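Redoing the linen closet this week. 66 towels in a two-bedroom house. I didn't buy most of them, they came with the family.

Started Wednesday after lunch. Everything came off the shelves and went into three piles: keep, rags, animal shelter in Clallstead. The shelter takes anything clean, even with frayed ends.

The rag pile grew fast. Anything I could see light through went in there. Also a beach towel with bleach spots that I've been moving from house to house for years.

The keepers are mostly Fulletti. Their tag says 600 and the older ones say 558. I assume that's the weight. The older ones have held up better, for what it's worth. 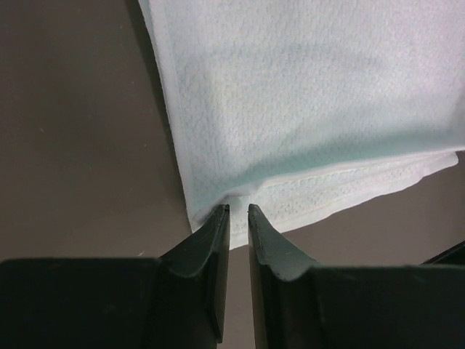

Folding is where I lose time. I used to fold in half, then half again, and the stack always leaned. Now I lay the towel out on something flat, pull the corners square and fold in thirds the long way first, then in half. With a white terry one I go by the hem. The loops hide a crooked edge but the hemmed border doesn't, so if the borders line up at the corner the rest will too.

Thirds fit a 12-inch shelf. Halves hang over the front and you catch them with the door.

Somebody asked about fabric softener. I quit using it. It coats the loops and the towel pushes water around instead of picking it up. Half the detergent, warm wash, shake each one out before the dryer.

Hand towels get rolled -- they go in the Vlček basket on the bathroom floor and I don't want to fold those too.

White on the top shelf, colors in the middle, sheets at the bottom. I tried sorting by bathroom last year and it lasted until the first load of laundry.

Shelter run is Saturday morning. They want everything bagged and tied, no boxes. The drop-off is the side door, past the Grenbridge hardware store parking lot -- the front desk will just send you around.

Still have the pillowcases to do. There are more of those than I expected and hardly any of them match.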